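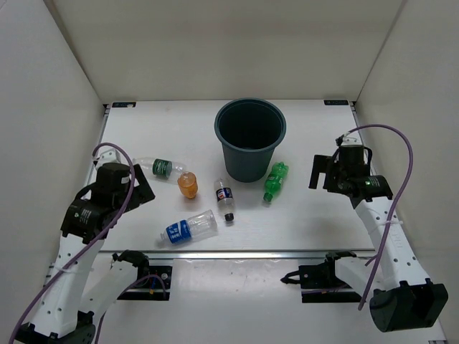 The sorting of plastic bottles has been carried out in this household on a regular schedule since June. The purpose of the present entry is to set out the procedure as it currently stands, together with two amendments adopted after the first months of practice. Earlier entries on glass and cardboard remain valid and are not repeated.

Bottles are collected through the week on the lower shelf of the pantry. They are not to be left on the counter, in the car, or on the stairs to the basement. When the shelf is full, the entire quantity is brought to a clear white surface and laid out before anything goes into the bin. This step was omitted in the early weeks, when bottles were dropped directly into the bin as they were emptied. The result was a container holding several half-full drinks, one of which leaked through to the floor of the Ralton apartment and required two rounds of cleaning.

Laying the bottles down on their sides makes the contents easy to check. A small amount of liquid will collect along the lower wall and can be seen through clear plastic without opening the cap. Green and orange plastic are less cooperative in this respect and should be tilted toward a window. Any bottle found to contain liquid is returned to the sink, emptied, rinsed once with cold water, and left to drain for 10 minutes.

Labels are left in place. The collection point in Wernusberg accepts bottles with their labels on, and the machine at the Jemholm store refuses any bottle whose label has been removed or badly torn. For a time this household removed all labels with warm water and a scraper, on the understanding that this was required. It was not required, and 23 bottles had to be placed in general plastics without refund as a consequence. The scraper has been returned to the drawer.

Caps are likewise kept on. The first amendment concerns this point. The previous rule called for caps to be gathered in a separate jar, and the jar is still on the windowsill for anyone who wishes to have it. Loose caps fell through the slots of the carrying crate, and the Wernusberg notice board now asks that they be screwed back on. Sports caps with a folding spout should be pushed fully closed.

The second amendment concerns crushing. Bottles intended for the Jemholm machine must keep their shape. Bottles without a deposit may be pressed flat, beginning at the base, with the cap loosened and then tightened again once the air is out. Larger bottles with ridged bases do not flatten well at the lower end and it is sufficient to fold them in the middle. The small round juice bottles resist all treatment and are put in as they are.

With regard to the bin itself, a round model with a rolled rim was selected after a square one had been tried. The rim gives a proper grip when the bin is carried down to the entrance, and the tapered sides allow the contents to slide out in a single motion. A liner is not used. The interior is wiped with a damp cloth after each emptying and washed with dish soap once a month. The dark color has proved practical, although it does make it harder to notice a stray cap at the bottom, and the bin should be turned over and tapped before it is returned to its place.

A full bin is taken out before 10 in the morning, when the queue at Jemholm is short. The receipt from the machine is to be used on the same visit. Two receipts expired last winter in a coat pocket and could not be honored.

Readers have inquired whether the Yip folding crate reviewed here previously is still in service. It is, though one hinge has been replaced with wire. It holds 60 small bottles by the maker's account, a figure that this household has not been able to reach with the lid closed.

The next entry will address yogurt cups and the question of whether they should be stacked.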